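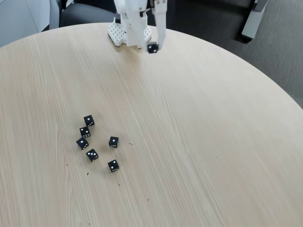 *Round table, pale wood grain, black dice with white pips. Game corner, late afternoon.*

# Black dice on a bare table: keep or swap?

**tumblecup**

Okay, dice people, I need you. We've got our game corner to the point where I'm really happy with it, and the one thing left to settle is the dice themselves. The photo shows the table and the black set as they are right now. I love how they look on that light top! White pips on black, you can read them from across the room, and my dad (74, bad eyes, plays like a shark) has stopped asking me to call his rolls for him.

The trouble is the noise. Bare wood-look surface, hard little cubes, three rounds of Farkle in a row, and my wife starts closing doors. Two things I'm trying to decide:

1. Felt tray, leather tray, or a cloth over the whole table?
2. Is it worth moving up to a bigger die, or does that only make the racket worse?

We play Farkle and Yahtzee mostly, plus Fotley when Vilmos is over, and that one eats dice like popcorn. Carpet underneath, so drops are quiet at least.

---

**pipcounter_jo**

Oh, that's a good-looking setup! Black on light is my favorite pairing. I went ivory on a dark walnut table and they look great too, but I get glare off the varnish in the evening. Yours looks nice and matte.

Tray, every time. A cloth over a round table slides, wrinkles, and ends up with a cocked die in every fold. We tried it for one winter and argued about cocked dice more than we played.

---

**Cadi Hughes**

Going to disagree with Jo a little. A cloth is fine if you get the right one. I cut a circle of speed cloth (the stuff they put on poker tables) a couple of inches smaller than the top, with a thin rubber backing, and it doesn't budge. Rolls up in a tube when we want to eat dinner. The nice part is that everybody can roll from where they sit. With a tray you spend the evening passing it around or leaning over somebody's chips.

Mine has been down since August and I only take it up for meals.

---

**pipcounter_jo**

Fair, I had an old tablecloth with a flannel back, so maybe I was asking for it. Where do you get speed cloth cut that size?

---

**Cadi Hughes**

By the yard at a fabric place. I traced the table with a pencil on a string, then cut inside the line with big scissors. My circle is a bit of a potato if you look closely. Works great!

---

**northporchgames**

I'm a tray guy and I'll die a tray guy. Kavanagh makes an octagonal one with a wool liner, and the sound goes from clatter to a sort of soft thup. Very satisfying. You want walls at least an inch and a half high for anyone who throws like my brother-in-law.

On size: go bigger if your dad would enjoy it, but yes, a bigger die is a heavier die and you will hear it. On bare wood I wouldn't. In a lined tray it's lovely, a nice low rumble.

---

**tumblecup**

Soft thup is exactly what I'm after. How does the wool hold up? We have a cat who considers all wool to be hers.

---

**northporchgames**

Lint roller. No cat here, but a very hairy dog, and it cleans up in ten seconds.

---

**Vilmos Kocsis**

I'm the Vilmos in the first post, and I want it on record that I like the noise! Half the fun of Fotley is that crash when somebody throws the whole handful. You put wool under it and it's like bowling on a mattress.

Also, please don't change the dice. I know those dice. They're good to me.

---

**tumblecup**

They're good to you because you throw them two inches and call it a roll.

---

**Vilmos Kocsis**

A roll is a roll.

---

**sixes_and_sevens**

This is where I hop in and say dice cup, haha. A leather cup with a ribbed lining fixes the two-inch roll and takes some of the noise off too, since the shaking happens inside. You still get the clatter when they land, so everyone is a little bit happy.

Rounded corners like the ones in your picture tumble a long way on a smooth top, so with a cup I'd want some kind of edge or the far player becomes the goalie. Square-cornered dice stop shorter. I have both and keep the sharp ones for backgammon.

---

**pipcounter_jo**

Question about sharp corners: don't they dent the table? That's what kept me away from them.

---

**sixes_and_sevens**

On soft pine, yes, tiny nicks over the years. On a harder top I haven't seen any. I'd still put something under them if you like your table.

---

**grandma_rolls_again**

Chiming in for the older eyes. White pips on black is the best thing I ever bought for our group. We used to have a clear red set, very pretty, and you could see the pips from the bottom right through the top. Four people leaning in with their glasses on and four different answers! Threw them in a bowl on the mantel and they look lovely there.

If you do get a cloth or tray, pick a color that isn't black. It sounds silly to say, but my daughter gave me a black tray to match my black dice and I spent a month hunting for them. A medium green or a wine red is much kinder.

---

**Cadi Hughes**

Seconding that so hard. Mine is a dusty blue, and black dice pop right off it. White pips also look extra white on blue for some reason.

---

**quietdice**

Unpopular opinion maybe, but if noise is the main complaint, look at the dice before the furniture. There are soft foam ones and rubbery ones. I have a set of rubbery Sorik dice for late nights when the kids are asleep, and they make almost no sound. They bounce like crazy, though, so you lose one under the couch every game.

---

**northporchgames**

Rubber dice are a crime.

---

**quietdice**

Tell that to my sleeping toddler.

---

**Vilmos Kocsis**

If I come over and there are rubber dice I'm going home.

---

**quietdice**

I did say late nights only! For regular play I use plain acrylic like everybody else. I bought one of those giant bags of 800 assorted for a school thing and I'm still finding them in coat pockets.

---

**pipcounter_jo**

800! I thought I was bad. My husband counted mine last year as a "gentle conversation" and got to 1,942, which includes the weird ones with spinners and the two shaped like pigs. I maintain it's a collection.

---

**grandma_rolls_again**

It's a collection, dear.

---

**tumblecup**

I feel so much better about my drawer now. Thank you, Jo.

Okay, so where I'm leaning: cloth circle like Cadi's for regular nights because I do like everybody rolling from their own seat, and a cup for certain people with a two-inch roll. Staying with the black dice. Green or wine red. Anyone have a feeling about thickness? The fabric store site lists a plain one and a padded one.

---

**Cadi Hughes**

Plain cloth over a thin pad, not the padded kind. I tried the padded stuff first and the dice sink just enough to lean. With the thin pad they settle flat and you still get a bit of sound for Vilmos.

---

**sixes_and_sevens**

Agree on thin. I use shelf liner, the grippy rubber kind with holes in it. Cheap, and you probably have a roll of it under the sink already.

---

**northporchgames**

I still think you should feel a wool tray once before you decide. Vitar has an unlined one you can drop your own felt into if the Kavanagh is too much money. I paid 40 for mine secondhand and it's been on the table every week since. And you can put it on top of the cloth! Both! Then you've got a spot for the big handfuls in Fotley — and the small rolls can go anywhere.

---

**Cadi Hughes**

Tray on top of cloth is a pretty great idea, I'll give you that. A round table has that nice empty middle that nobody can reach anyway.

---

**northporchgames**

Write this down, a cloth person agreed with me.

---

**Vilmos Kocsis**

Can the tray be bare wood inside? Asking for the crash.

---

**tumblecup**

I'll think about it. My wife just read that over my shoulder and said no.

---

**pipcounter_jo**

Please post when the cloth is down, I want to see the black set on color. And tell us which one you went with! My vote is wine red.

---

**grandma_rolls_again**

Green.

---

**tumblecup**

Dad says green too, so that's 2 for green and Jo holding out for red. Fabric store closes at six. I'm going to go feel both and bring a couple of dice in my pocket to try on the bolts — if they let me roll on the cutting counter I'll report back.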